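¿Cómo calculo los vasos de papel y la bebida para una fiesta de barrio?

Publicado el sábado, 20 de enero de 2024 en Fiestas y celebraciones

Me ha tocado la merienda de la calle Gallegos, en abril. Seremos 102 según la lista, que incluye a gente mudada hace años y a un perro. El mantel de cuadros ya lo tengo y vasos de papel también, de varios modelos. Me falta saber cuántos hay que comprar de verdad y cuánta bebida.
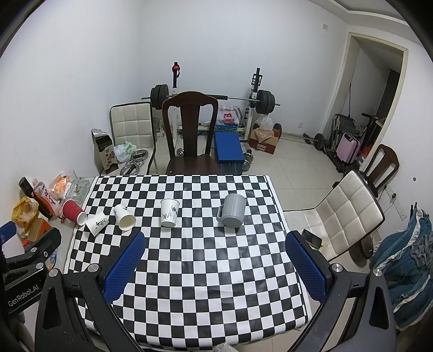
Nighat Dhanial
De verdad, lo que se dice de verdad, dos por persona y un rotulador. El rotulador es lo importante. Sin nombre escrito, cada invitado abandona su vaso a los diez minutos, lo mira con desconfianza y coge otro. Con nombre, lo abandona igual, pero luego lo encuentra.

Para 102 en la lista yo compraría 200 y pico, o sea, cuatro paquetes de 50 y uno pequeño de reserva. No te dejes tentar por la caja de 1,000 porque «sale a cuenta». Mi cuñado la compró para una comunión y la niña ya va a la universidad – siguen bebiendo de ella.

De bebida, un litro por cabeza si hace calor y bastante menos si no. En abril, imposible saberlo. La mitad en agua, que es lo que se acaba primero aunque todos juren que nadie la quiere. El refresco de naranja compra poco: es el que se queda en la mesa hasta el final, con el tapón mal puesto. Y hielo, el doble del que te parezca razonable.

Si vais a poner café, que sea en vasos aparte y gruesos. Los finos queman los dedos y la conversación se vuelve muy breve.

iltirach_72
depende

Vedgate
Coincido en lo del rotulador, discrepo en la cantidad. En mi escalera se apuntan todos y viene la mitad, salvo el año en que encargas para la mitad. Lo que hago ahora es pedir 40 litros en una tienda que admita devolver lo que no se abra (pregunta antes y que te lo pongan en el tique, luego nadie recuerda haberlo dicho) y dejar otra tanda apalabrada.

Los vasos sácalos de paquete en paquete. Si los pones todos a la vista, los niños hacen torres, y detrás de los niños van los padres a explicarles cómo se hace una torre bien hecha.

Otra cosa: pinzas para el mantel. Las metálicas de muelle, de las que aprietan. Y una bolsa de basura atada a cada punta de la mesa, abierta desde el principio, o acabarás recogiendo tú hasta la noche mientras te felicitan por la organización.

El perro cuenta como adulto si hay croquetas.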